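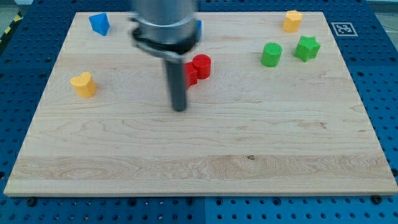 Contents | Previous chapter | Next chapter | Glossary | Teacher notes

Chapter 9
Solid Shapes and Flat Faces

In earlier chapters you worked with shapes that can be drawn on paper: triangles, squares, circles. A shape on paper has length and width. A block has length, width and height, and this makes it a solid. In this chapter you will name solids, find their faces, and work out how much space they fill.

Most of the solids in this chapter belong to one family, the prisms. A prism has two ends that are the same shape and the same size, and the two ends are parallel. The sides that join them are flat. In a right prism, the kind used in this book, each side is a rectangle.

A prism takes its name from its ends. If the ends are triangles, it is a triangular prism, like the blue block on the board at the start of this chapter. If the ends are squares, it is a square prism. A cube is a square prism whose height equals the length of one side of the square.

A cylinder has two matching ends as well, but they are circles, and a single curved surface joins them. For this reason many books keep cylinders out of the prism family. We will do the same, although the rule for volume in Section 9.3 works for both.

Some toy blocks have ends with curved outlines. The yellow heart has two rounded lobes and a point. A block like this is not a prism in the strict sense, because part of its side is curved. It does have a matching top and bottom, and if you sliced it level at any height you would get the same heart each time. We will call any solid like this a straight-sided solid. Prisms and upright cylinders are straight-sided solids. Cones and pyramids are not.

Words to know

Face: a flat surface of a solid.
Edge: the line where two faces meet.
Vertex: a corner where edges meet. The plural is vertices.
Base: one of the two matching ends of a prism or cylinder.
Height: the distance from one base to the other, measured straight up.

What you will need

A set of shape blocks, a ruler marked in millimeters, plain paper and a sharp pencil. Many classrooms have the Gikulach block set. The Istex set will also do, but its pieces are thinner and harder to stand on edge. Work on a flat board so that the blocks do not rock.

Opening activity: Tracing the base

Allow 60 minutes, including time to talk about your results. Work in groups of 2.

Take one block and set it on the paper with a base facing down. Hold it still with one hand and trace closely around it. Lift the block and write the name of the flat shape you have drawn. Now turn the block onto one of its sides, if it will stay there, and trace again next to the first drawing.

Do this for every block in your set. Keep the tracings. You will measure them in Section 9.2.

When you have finished, compare drawings with your partner. A triangular prism gives a triangle when it stands on its base and a rectangle when it lies on its side. A cube gives a square every time. A cylinder gives a circle when it stands upright, but it rolls when you lay it down, and it touches the paper only along a line. Write a sentence about what you would draw for that line.

Looking ahead

Once you know the area of a base, you can find the volume of any straight-sided solid by multiplying that area by the height. A block with a base of 435 square millimeters and a height of 9 millimeters has a volume of 3915 cubic millimeters. The shape of the base makes no difference to this last step. It matters only when you are finding the area, and for a heart you will need the grid method from Section 9.2.

Reader comments

Used this with my class in May. The tracing took the whole hour and we never got to the talking part. I would split it over two lessons.

Is "straight-sided solid" a standard term? My daughter's other book (Karabulut) just says prism for everything.

Reply: It's only used in this book as far as I know. Ours says "right cylinder" for all of them, which confused the kids more.

The grid method pages would not print for me. Had to copy the grid by hand.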